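To: prillow-users list
Date: December 7, 2018
Subject: Re: [prillow-users] memory removal numbers after the April change

> We are still on the April release and our memory removal is stuck
> well below what the Prillow notes claim. The arm gets to the slots
> fine, but the grasp closes on the wrong module or slides off the
> top edge. Did you retrain on your own towers, or is this the stock
> Prillent model? Also, how are you setting the force limit?

We retrained, but only the last stage. The stock model finds the motherboard and the slots well enough. What it does badly is choose a grasp point when several modules sit close together. So we kept detection as it is and replaced the grasp step with a short search: come down slowly, touch, shift sideways a little, touch again, and close only when two contacts agree with the expected module width.

Results from the Andatico bench: 1264 attempts over 53 towers. With the stock grasp step we had a clean pull in just over half of them. With the touch search it was almost 1000. Most of the remaining failures were clips that had not opened fully, and the search does nothing for those.

The price is time. The search adds 40 seconds to a tower if every slot is filled. We can live with that, you may not be able to.

On force: we don't use a single limit. There is a low one during the search and a higher one for the pull, and the controller switches when the gripper reports closed. If you run one value for both, I would look there first. In our logs, a high limit during the touch phase pushed the module over, and the next contact was then read as its neighbor.

Fixture layout is the same one Asamoah posted, with the tower on its side next to the plate. Keep the two close together. We had them farther apart at first and lost parts on the way over.

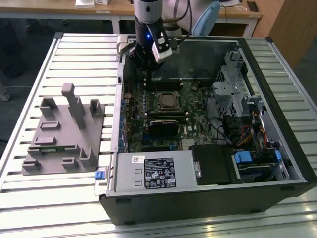 Gripper over the memory slots, holder plate at left with a small green board in the long slot.

I can send the search parameters and the switch code if they are useful. They are written against the older Prillow interface, so expect to rename a few calls. I have not tried any of it on small form factor cases.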